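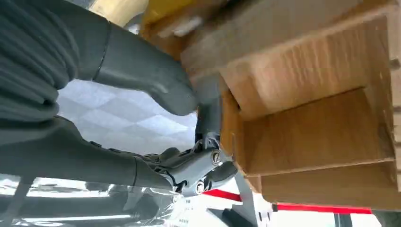 Nasell Reading Post: progress report to the Yule Fund

Reading time: 4 minutes

Print this page | E-mail this page

This report covers the first half of the grant period, from the start of the scheme in August up to 16th January. It follows the headings in the grant letter. The spending sheet has gone to you separately.

What the grant is for

The Reading Post sends library books by post to people in Nasell and the outlying farms who can't get to a branch. Most are older, or are looking after someone at home. Each reader gets a parcel every month, with a return label inside, and keeps the books until the next parcel is due. The grant pays for postage, packing, large print stock and part of one wage.

Readers

We have 281 readers on the list. The target for this point was 250, so we are ahead. Most of the early sign-ups came through the two doctors' surgeries and the chemist, where we left forms on the counter. The surgery at Wuro was slow to start. We had sent the forms to an old address and didn't find out until the autumn. Sign-ups from that side picked up once the forms arrived.

Of the people who have left the scheme, a few moved into homes that have their own book collection. Others said they had enough to read, and one household asked to stop because the dog kept getting to the parcels first. We have kept their details on file, with their agreement, in case they want to come back. 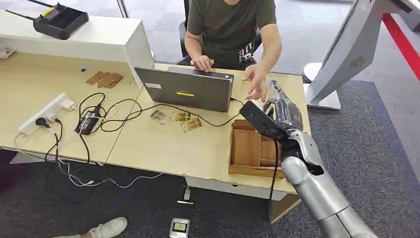
Report by Kirstin Mowat, scheme manager

Books and stock

We have bought 1,000 large print titles out of the grant. Crime and family sagas go out most. We bought too many westerns at the start on the advice of the supplier, and a good part of them has hardly moved. We have swapped a shelf of these with the Wuro branch for local history and gardening.

Spoken word is the gap. The original bid said few people would want it, and we were wrong about that. There are 28 readers waiting for audio titles at the moment. Some have players of their own, but others would need one on loan. We'd like to move money from the second large print order to cover this, and have set out the amount in the spending sheet. Please let us know whether you need a formal request or whether a letter will do.

Postage and packing

Postage has cost more than we planned. Large print books are heavy, and three hardbacks together go over the weight limit for the cheaper rate. We now send two hardbacks and a paperback unless a reader asks for something else. This brought the monthly bill back down close to the budget, but it didn't make up for what was overspent in the first two months.

The first padded bags split at the seam on the return trip. We changed to a stiffer bag with a zip, bought from Fillance, and each one can be used again until the zip goes. They are harder for stiff fingers to open. Several readers told us so, and we now tie a loop of tape through the zip pull before the bag goes out.

Losses have been low. Two parcels never arrived and one came back after seven weeks with a different library's books in it.

Choosing the books

In the bid we said readers would fill in a card each month with their choices. Hardly any did. Most people would sooner be rung up, and the calls take longer than we allowed for. A call that was meant to last five minutes often lasts twenty, and for some readers it is clearly as welcome as the books. We have 25 readers who now have a regular call at a fixed time. The others are rung every second month, or whenever they leave a message.

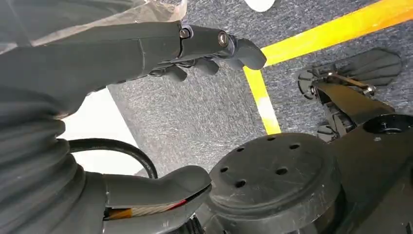

The calls have also changed what we keep on record. We used to note only the titles sent. Now we put down what the reader thought of them, and which authors to avoid, and this has cut the number of books sent back unread. The record is a plain spreadsheet. It is slow to search, but everybody in the office can use it and we don't plan to replace it during the grant.

Staffing

The part-time post was filled a month late. The unspent wage for that month is shown on its own line, and we ask to carry it forward to cover holiday absence in the summer.

Still to do

The reader survey was due before Christmas and hasn't gone out. We held it back so that it wouldn't get lost among the cards. It is printed and will go in the next parcels, with a large print version for everyone who wants it. We will send you the results with the final report.

We also still owe you a figure for the cost per reader. The one in the bid left out the time spent on calls, so we want three more months of proper timings before giving you another.

Print this page | E-mail this page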